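Award entries portal: support ticket log
Category: Annual report, printed
Status: Closed
Opened by: Hok-lam Tu, Wurnska
Handled by: Chih-ming Tse, Gondden entries desk

Hok-lam Tu, 9:14
The entry form will not let me submit. I fill in all the fields, press Submit, and it sends me back to page one with the words "Please check your entry." I have checked my entry. I have checked it more closely than I checked the annual report, and the annual report had auditors.

Chih-ming Tse, 9:40
Hi Hok-lam, sorry about that. Could you tell me your browser, the size of your cover file, and how long the jury statement is? The limit is 2,000 characters and spaces count.

Hok-lam Tu, 9:52
Firefox. Cover file is 20 MB. The statement was 2,000 characters exactly, a feat I was rather proud of. Do I get anything for that?

Chih-ming Tse, 10:05
Sadly no. Line breaks count as two characters each on our side, so your 2,000 is a bit over. The counter under the box doesn't know this. We've told it. Please trim a sentence and try again.

Hok-lam Tu, 10:31
Trimmed "bold yet approachable." Nobody will miss it. Same message, same page one. It has also emptied the field for the print run (400 copies) and changed our country to the first one in the alphabet.

Chih-ming Tse, 11:20
The country thing is a known issue. It only affects the display and the jury never sees it. The print run is new to me. I opened your draft from the admin side and found two things:

1. Page count is set to "112 pp." The field takes digits only. Please enter 112 and leave off the letters.

2. The credits list has Wu as photographer twice, once with a trailing space. The form treats them as two people and wants a signed release from each.

Hok-lam Tu, 11:34
I've deleted the Wu with the space. The surviving one has signed. Page count fixed. Submit now gives me a gray button and a small spinning circle, and I'm choosing to see this as progress.

Chih-ming Tse, 11:58
How long has it been spinning?

Hok-lam Tu, 12:49
Through lunch.

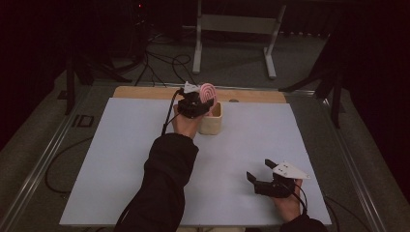
Steps that resolved it

1. Save the draft and log out. Closing the tab does not log you out.

2. Log back in through the entrant page. The link in the Wundora reminder email goes to last season's form, which looks identical and accepts nothing.

3. Upload the cover file again, on its own, and wait for the green tick before touching any other field.

4. Re-enter the print run and set the country last.

5. Press Submit once. A second press creates a second entry, with a second fee.

Hok-lam Tu, 14:22
Confirmation received. Two of them. Please see step 5, which reached me at 14:21.

Chih-ming Tse, 14:30
Duplicate removed and the second fee canceled. Your submission code is in the first confirmation. Write it on the back of the envelope when you post the sample copy. Closing this ticket.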